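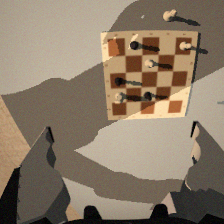 How does a robot know where to put its fingers?

Think about the last time you picked up a pawn. You looked, you reached, you pinched, you lifted. Easy! Your brain did a mountain of work in a second or two and never bothered you with any of it.

A robot has to have every bit of that work written out for it. The writing is called software, and a robot that plays on a little board needs several kinds, all passing messages to each other. Let's follow one move from start to finish.

Step one: seeing

A camera doesn't see chess pieces. It sees a grid of tiny dots called pixels, and each pixel is just a few numbers that say how red, how green and how blue it is. The part of the software that turns those numbers into "there's a black piece on that square" is called perception.

Perception usually starts with the board. Straight lines and a checkered pattern are handy, so the program hunts for the corners where squares meet. A board often looks narrower at one end than the other, the way a road does when you look along it. With a bit of geometry the program can un-squash it and work out where each square really is.

Then come the pieces, and here's the tricky bit -- shadows! When the light is low, a short piece can throw a shadow right across the square next door. You know a shadow is flat and empty. To a computer it can look an awful lot like a dark piece lying down. Light causes trouble too. Half of a brown square might glow orange in the sun while the other half stays chocolate brown, and the program has to learn that it's still one square and still the same colour underneath.

How does it learn? Practice, and heaps of it. Seidu Ackah works on a perception program called Zono, and he trained an early version on 1,518 pictures of game boards that were drawn entirely by a computer. A made-up world like that is called a simulation. In a simulation you can slide the sun around, drag shadows over the board, and leave a piece sitting out on the table to see if the program gets muddled. And the computer already knows the right answer for every picture, because it put the pieces there itself.

"My favourite mistakes are the shadow ones," Seidu says. "Zono once told me very firmly that a piece was standing on a square, and it was the shadow of the piece beside it. I had to look twice too!"

Out of the first 429 test pictures, Zono got 32 wrong. Seidu went through all 32, made more pictures with the same kinds of shadows, and trained it again. The next time, it got 28 wrong. That might not sound like much of a change, but he was delighted with those four.

Step two: planning

Now the robot knows where things are. Next it needs a path. The program that finds one is called a planner, and Seidu's team calls theirs Borska.

Imagine you're wearing big, stiff oven mitts and you want to lift one piece from a crowded board. You'd probably come straight down from above so you didn't bump the neighbours. Borska thinks about that as well. It tries out lots of paths in its made-up world and throws away any where a finger would hit a piece or scrape the table. It also checks which way to turn the gripper, which is the robot's hand. Two fingers need a gap on each side of the piece, and sometimes there's a gap left and right but not front and back.

Step three: moving

A path is only a plan. Something has to tell the motors what to do, many times every second, and that job is called control. The control program asks the same question over and over: where is the hand now, and where should it be? If the hand is a tiny bit too far left, it nudges right. If it's going too fast, it slows down.

You do this too! Try filling a glass right to the top. You pour, you watch, you pour a little less. Checking and fixing as you go is called feedback, and it's one of the best ideas in all of robotics.

The fingers need care as well. Squeeze too gently and the piece slips. Squeeze too hard and it can pop out sideways like a wet watermelon seed.

Try it yourself

Set out six pieces on a small board near a sunny window, or use a torch in a dark room. Take a photo from above. Move the light and take another -- but leave the pieces where they are.

Now look at both photos as if you were Zono. Which shadows might fool you? Can you write a rule for telling a shadow from a piece that works in both photos? Give your rule to a friend and see if they can follow it without any extra help from you.

Words to know

Perception: working out what's there from what a camera picks up.
Simulation: a made-up world inside a computer, used for practice.
Planner: a program that chooses a path.
Control: the program that keeps the motors on that path.
Feedback: checking how you're going and fixing it along the way.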